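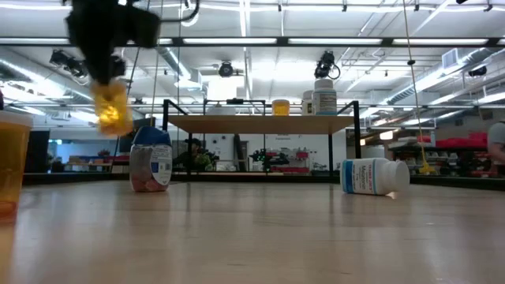
A light wooden tabletop with an amber pill bottle at the left.

August | By Ita Scanlon
Print this page | E-mail this item

So we finally have a rental listing I'd happily move into myself! Senan Heffernan has taken on a house at Drundura, ten minutes' walk from the lake, and the owners want a long let — a year at least, longer if everyone gets along. It has 3 bedrooms, a big kitchen that catches the morning sun, and a back porch where I stood far too long when I should have been measuring closets. Heat is included in the rent, water isn't. One well-behaved dog is fine (cats too, I asked).

The driveway is steep, so think about that before winter. Viewings run from 4 to 8 in the evening through the end of the month, and Senan would like a call first at the Flunmont office. Bring your references along if you have them handy.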